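3.2 Drying Practice and Residual Film

The second part of the study concerned what happens to tableware between rinsing and storage. Earlier work on household hygiene has treated this interval as a single step, recorded as either "air" or "towel." The 1983 survey form, which we reused so that results could be compared, offers only those two boxes. In pilot interviews at Nustside, respondents described practices that fit neither: plates leaned against a wall tile, cups inverted on a folded cloth, bowls stacked while water was still standing in the foot ring. We therefore added a free-text field and coded the answers afterward.

A total of 531 households returned the form. Coding was done by two readers working separately, and disagreements were settled by a third reader who had not seen either set of codes. Most disagreements concerned households that used a rack for part of the load and a towel for the rest. These were coded as mixed, and they are reported separately in the tables because their answers on storage time differ from those of both parent groups.

Residual film was scored on a scale from 0 to 8 under oblique light. The scorer held the item at arm's length, rotated it once, and recorded the highest value seen on the eating surface. The underside was not scored. Glazed items with crazing were excluded, since fine cracks in the glaze are hard to tell from mineral deposit at this distance. Water hardness was taken from the supplier's published figure for the district and was not measured at the tap. At Machala, where two supplies meet, the household was assigned to the supply named on its bill.

Item shape was recorded as flat, shallow, or deep. Shape matters here because rack spacing is fixed while rim height is not, and a deep bowl may rest against its neighbor in a slot where a flat plate would stand clear. Round and angular items were kept apart in the coding for the same reason (Figure 4).

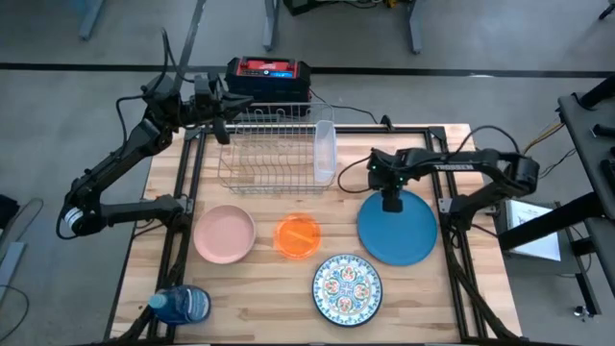 Figure 4. Round dishware and wire rack on a butcher-block table.

Geeta Gautam objected at the review stage that the shape categories hide the effect of load order, and that a shallow dish placed last will drain differently from the same dish placed first. We accept the point in part. Load order was not on the form and cannot be recovered from it. In the follow-up visits, however, the order was noted, and the ranking of the three shapes by film score did not change when first-placed and last-placed items were analyzed separately. The gap between shallow and deep items did narrow for last-placed items, and the estimates in Section 4 should be read with that in mind.

Drying time was fixed at 90 minutes for all follow-up visits. Items still visibly wet at that point were scored as found and flagged. Flagged items were retained in the main analysis and dropped in the sensitivity analysis.

Detergent type was reported by the household and grouped by form (liquid, powder, bar). Brand was recorded but not used. Households that had changed detergent within the preceding month were asked for both products and assigned to the newer one. Rinse temperature was reported as cold, warm, or hot, with no attempt at calibration, and enters the model as an ordered factor.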